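How do you store disposable shower caps without them taking over?

posted by Rarnero, 20 July 2020

I bought a big lot of the clear elastic kind, the thin ones people also stretch over bowls. They came loose and now they are all over my round table in the living room. I have zip-top bags with a green seal, but I can only get a few caps in before the bag puffs up and won't close. Folding each one takes forever and they spring open again.

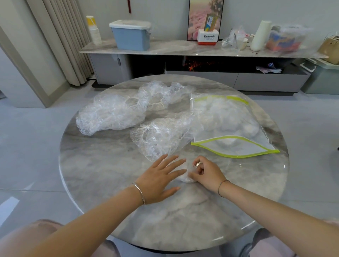

I don't want to buy another box. The top of the TV cabinet is already full and I would like these to end up in a drawer. Is there a faster way than one at a time?

2 replies

Oshima
Stop folding them singly. Stack 15 or so with the elastic edges together, lay the stack on the table and press from the middle outward with both palms. Fold it in half, press again, then roll it toward the elastic. Slide the roll in with the elastic end first and close the zipper most of the way. Push the air out through the gap and then close it.
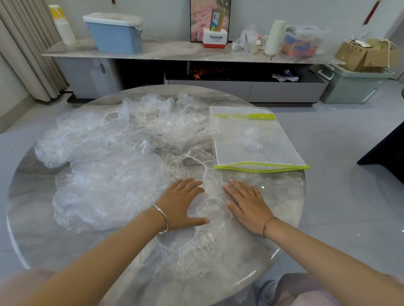 Do it on a hard, smooth surface – on a bed or a rug the air just moves around inside. If the bag still puffs up, take 3 or 4 caps out and try again. I keep one bag for the kitchen and one for the bathroom and don't mix them.

Vovau
I just shove mine in an empty tissue box and pull them out the hole. Not pretty but it works. Keep them away from the heater, mine got sticky last October.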